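Sprechzettel: Können Maschinen schon Hausarbeit?
Stand 29. Dezember 2020, Fassung mit Kürzungen

Einstieg (ohne Folie)

Guten Abend. Erst fragen: Wer hat zu Hause einen Saugroboter? Hände abwarten. Wer räumt vorher die Socken weg? Meistens bleiben dieselben Hände oben. Damit ist mein Thema umrissen: Wie viel Arbeit nimmt uns die Maschine ab, und wie viel davon machen wir vorher für sie?

Ich bin skeptisch, das sage ich gleich. Ich habe im September zwei Vorführungen gesehen, eine bei Aerts, eine bei Clustitz. Beide Male lief alles glatt. Beide Male stand jemand mit der Hand am Notaus daneben und hatte die Teile vorher zurechtgelegt.

1. Was auf Messen gezeigt wird

Würfel, Dosen, Tennisbälle. Matt, stabil, gut beleuchtet, immer gleich groß. Die Firma Drastholm wirbt mit 3221 gelungenen Griffen. Schöne Zahl. Auf Nachfrage: Wie viele Versuche waren es insgesamt? Die Antwort steht noch aus. Hier kurz Pause, der Saal lacht oder eben nicht.

Eine Erfolgszahl ohne Nenner ist Werbung. Wenn Sie aus dem Vortrag eine Frage mitnehmen wollen, dann die nach den Fehlversuchen.

2. Was in der Küche und im Lager herumliegt

Durchsichtige Deckel, dünne Schalen, Folien, nasse Gläser. Für uns Kleinkram. Wir fassen hin, fühlen die Kante und korrigieren, ohne hinzusehen. Für eine Kamera ist klarer Kunststoff eine Zumutung, sie sieht vor allem das, was sich darin spiegelt oder dahinter liegt. Tiefensensoren liefern an solchen Stellen gern Löcher oder Unsinn.

Folie jetzt zeigen, nicht sofort weiterreden. 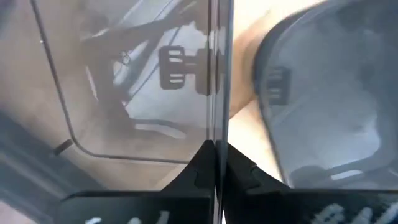
3. Greifen ist der kleinere Teil

Zwei Finger an einer schmalen, klaren Kante, das sieht ordentlich aus, und ich will es nicht kleinreden. Vor ein paar Jahren hätte ich es so nicht erwartet. Aber achten Sie auf die Spiegelungen in der Fläche: dunkle Blöcke mit hellen Schlitzen, etwas wie ein Kabel. Wo hört das Teil auf, wo fängt das Spiegelbild an? Ich musste selbst zweimal hinschauen.

Und aus dem Bild erfahren wir nicht, wie es weitergeht. Hält der Griff beim Anheben? Kommt das Teil dort an, wo es hingehört? Abwaschen, abtrocknen, stapeln, den passenden Deckel finden — das ist die eigentliche Arbeit, und in Prospekten kommt sie selten vor.

4. Rechnung für die Werkstatt

Drelness nennt für seine Sortierzelle eine Einrichtungszeit von 27 Stunden. Pro neuem Teil, wohlgemerkt. Bei großer Stückzahl lohnt sich das, bei 100 Stück kaum. In einem Haushalt gibt es von fast allem nur ein paar Exemplare, und morgen steht alles woanders.

(Falls die Zeit knapp wird: diesen Punkt auf zwei Sätze kürzen.)

5. Was ich glauben würde

Eine ungeschnittene Aufnahme von einem ganzen Nachmittag. Fremde Küche, fremdes Geschirr, alle Fehlgriffe drin. Bis dahin bleibe ich bei »manches ja, Haushalt nein«.

Fragen. Wenn keine kommt, selbst mit dem Wäschefalten anfangen, da hat jeder eine Meinung.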